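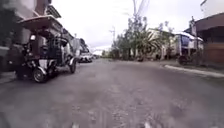

Flultthorpe Robotics Club, minutes of the June meeting

Last updated: June, after Rebecca's corrections

Present: me (Graziella Rinaldi, taking notes again), Ottavio Grasso, Rebecca Galli, Kwesi Amegashie. Nizar Harb joined late, at ten to five, with biscuits, so he's forgiven.

We started with the last minutes, which I'd forgotten to print. Ottavio read them off his phone and they were agreed, apart from my spelling of Ruline, which I have now got right three times running!

Street rover. Kwesi took us through where the team has got to. The job for this term is still the same one: keep the rover on the road, stay clear of the kerbs, and give parked vehicles plenty of room. The students have labelled 2,000 pictures so far (I did a few myself one evening and my eyes have not forgiven me). Kerbs are coming out nicely. Three-wheelers are the sticking point, as the software wants every one of them to be either a car or a motorbike and changes its mind halfway past. Rebecca would like them to have a label of their own. We all said yes to that, and then spent ages on what to call it. "Tricycle" won, four votes to one. The one was Ottavio.

We also talked about roads with no painted lines, and I got a bit lost here, so Kwesi please shout if this is wrong. The younger group had built their steering around following a line, which was lovely on the hall floor with black tape and no use at all outdoors. They're now working out the middle of the road from its two edges instead. I think that's rather clever of them, and I said so.

Overtaking came up next. Kwesi wants the rover to slow down whenever something large fills one side of its view, and to hold its course until the view opens out again.

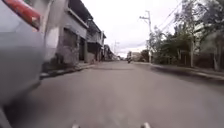
Nizar wasn't keen on this, and said that slowing down every time would cost us dearly in the Nestberg heats, where each run is timed, and that he'd sooner see it hold its speed and only stop if the gap got smaller. Rebecca pointed out that the rules take off points for a touch but say nothing on being slow until the cut-off. We went round this twice. The students will try both ways and bring us the results.

Money. We have 300 in the kitty and the Nestberg entry is 106. Agreed to pay it. Ottavio asked if the rest could go on a spare battery, and we said to get a price first.

Jibrin visit. They've asked to bring their team over to swap notes. Yes please! Rebecca to write back.

To do:
Kwesi: add the tricycle label, go back over the first 200 pictures
Nizar: write up his version of the overtaking rule
Ottavio: battery price
Me: print the minutes

We finished at twenty past six.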